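Gevville's water meters are getting "smart". Bills may not notice 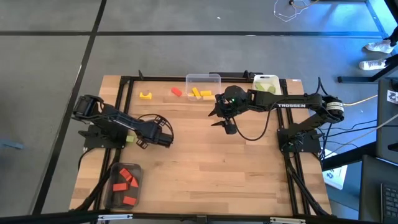 One resident of the Hillix estate wrote in to ask why she should trust a meter that reads itself when the old one was wrong for 5 years and the company still sent her the bill.

It is a fair question, and the answer from Vitano, which supplies the town's water, does not quite meet it. The firm says the new meters will send a reading every hour and will help households spot leaks early. It has promised savings of "up to 50" pounds a year for a family home. Asked how it reached that sum, a spokeswoman pointed to a leaflet. The leaflet repeats the sum and gives no working.

The first 300 homes are due to be switched over in February, starting with Hillix and the streets behind the old market. Residents can refuse, though the letter sent out last month leaves that until the second page. Those who do refuse will go on having their meters read by hand twice a year, and Vitano would not say whether they will be charged extra for it later on.

Then there is the app. Customers will see their readings through Pyo, a phone service which was tried in part of the town last winter and went down for most of a weekend. Vitano says the fault has been fixed. People without a smartphone can ask for a printed statement – by filling in a form on the website.

None of this means the meters are a bad idea. Leaks under front gardens can run for months before anyone spots them, and an hourly reading ought to catch some of those. But the company loses far more water from its own pipes than from its customers' taps, and the plan says very little about replacing those. The one page on mains repairs talks of "ongoing review".

Gevville council will hear from the company at 2 pm on the day of its next full meeting. Questions from the public have to be sent in beforehand.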